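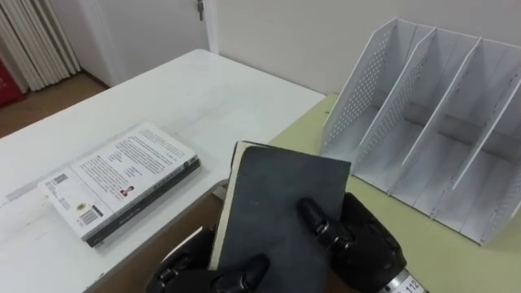
Robot cell at Gritdale back in service after hand rebuild

GRITDALE, March 2024. The book-handling cell at the Gritdale records center is running again after a rebuild of its right hand and a full reset of the two-table layout it works on. The center shut the cell down when the thumb began to lose its grip on hardcovers partway through a move.

Koubek, the Plarnmont firm that maintains the cell, traced the fault to a worn tendon in the thumb. The tendon had stretched enough that the thumb closed late, so thick volumes turned in the hand before the fingers had them. Koubek replaced it, along with the tendon for the first finger, and checked the wrist coupling while the hand was off. The coupling was in good shape and went back on with new screws.

The job took two days. Most of that went to calibration. Each joint has to be driven to both ends of its travel and the readings saved to the controller, and the whole routine is repeated if any joint comes back outside its limit. One did, on the second finger, and the cause was a connector that had not been pushed all the way home.

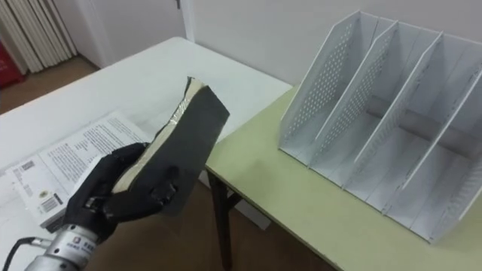

The technicians also changed the work area. The cell takes books and papers from a white table and files them in an upright rack on a green table beside it. The tables had drifted apart over the winter, mostly from floor cleaning, and the controller was still using positions saved in September. Both tables now have floor marks at the legs, and the center's staff have been asked to check them at the start of each shift.

The rack was moved as well. It used to stand close to the front of its table, where the hand had to come in at a steep angle and sometimes caught the first divider. It has been set farther back, and the approach path was taught again from scratch.

Grip force was the last thing to be set. The cell keeps a separate value for hardcovers, paperbacks and stapled booklets, and the booklet value had been too high, creasing pages near the staples. Koubek lowered it by 18 percent. The hardcover value was left alone once the new tendon was in, and the technicians ran 80 test moves with mixed items before signing off. 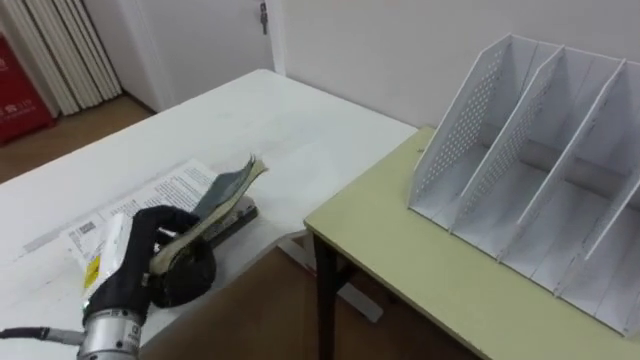 Can the center's own staff replace a tendon if one wears out again?

They can swap the complete hand for a spare, but tendon work goes to Koubek. The tendons have to be tensioned on a bench fixture, and the center does not own one.

Under the new service plan, the hand will be inspected every 14 weeks. Staff will wipe down the fingers daily and look over the cable at the wrist for rubbing. They will also keep a short log of dropped items, which was not done before. The earlier drops were mentioned at shift changes but never written down, and Koubek had little to go on when it was called in.

The controller software, supplied by Tremeo, was not changed. An update that would flag a late-closing finger and pause the cell is planned, with no date set. Until then, the cell will run on the day shift only.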